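Larasati Kwok
@larasatik
June 21, 2022

1/
ok thread on why our grasp timing was garbage for most of the spring and what we changed in the tooling. mostly for Robel Derese who asked, and for me in August when I've forgotten all of it

2/
Setup: handheld gripper, wrist view camera, people do the task by hand, we train a policy on it, policy runs on the arm. Pose comes from visual SLAM + IMU. Finger width comes from the same video. Two streams, two clocks. You can see where this is going

3/
Symptom: arm gets to the object fine. Lovely approach. Then closes early, every time, fingers shut just short of the thing. We blamed the policy. Then the calibration. Then each other

4/
Moataz Ouali overlaid the replayed pose on the video and stepped through it one frame at a time. Width signal was ahead of pose by 3 frames. Not on all episodes, only ones recorded after the logger update. So the dataset was two datasets glued together

5/
Cause: old logger stamped frames on arrival, new one stamps at exposure. Both fine alone. The merge script in Tirora (our episode tool) assumed arrival stamps and subtracted a fixed latency. From everything. Including the ones that didn't need it

6/
Fix part one, stamp source is now a required field in the episode header. No field, no import. The importer just refuses and prints the path. People complained for a day

7/
Fix part two is a sync check at the start of each recording. Open and close the fingers 4 times while shaking the gripper side to side, then we cross correlate width from vision against the IMU bump when the pads touch. Gives an offset per episode. Anything over a frame gets flaged

8/
Second problem, hiding behind the first one. Tracking. With the timing right we could finally see that some trajectories just drift off sideways and snap back
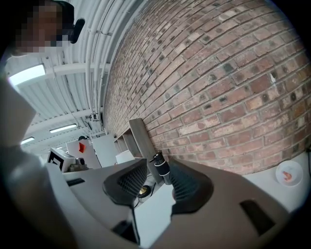
9/ BRICK IS GOOD, CEILING IS WEIRD
Speckled brick with pale mortar gives the tracker loads of corners. Good. But also lots of corners that look like other corners. And corrugated ceiling panels are worse, same line again and again, plus fluorescent lights glowing across one side of the view

10/
The gripper's own body fills so much of the lower view that it was getting features too. Those never move relative to the camera. So the tracker gets a nice confident vote for "we are standing still". Static mask over body + fingers before feature extraction, done. Should have been there from day one

11/
Mask has to cover the full finger travel btw, not just the open position. First version only covered open. Drift came back every time someone grasped, took me way too long to work out

12/
Lai-ching Hsieh added a relocalization gate: if pose jumps further than a hand could plausibly move between frames, cut the episode there and keep the front half. We used to smooth over jumps. Smoothing a jump teaches the policy to glide through a table

13/
Numbers for those who want them. 2,075 episodes in the set. Reran all of them through the new importer. Up to 18 percent needed the offset corrected, depending where you put the threshold. I'm not giving a success rate on the arm yet, haven't run enough trials and I don't trust the ones from before the mask

14/
What I can say is it doesn't close early any more. It closes late sometimes. Different bug, I think that's controller lag at deploy. The policy outputs a chunk of actions and we execute from the first one even tho inference already ate part of the chunk. Going to skip the stale ones and see

15/
Things I'd do sooner:
- replay viewer before training anything
- one clock, or write down which clock
- mask your own hardware
- never put a magic latency constant in a merge script. ours had a comment next to it saying "seems right"

16/
Elínborg Snorradóttir asked if we could just learn the offset as a parameter. Probably? But it changes by logger version and I'd rather have it in the header where I can grep it

17/
Importer changes are on the Tirora main branch. Sync check is still on mine, needs cleanup, the peak picking falls over if you shake too slowly. Ping me if you want it before then

18/
oh and if you have old episodes from the Madville set, re-import them, don't patch the json by hand. Moataz tried. The header checksum will hate you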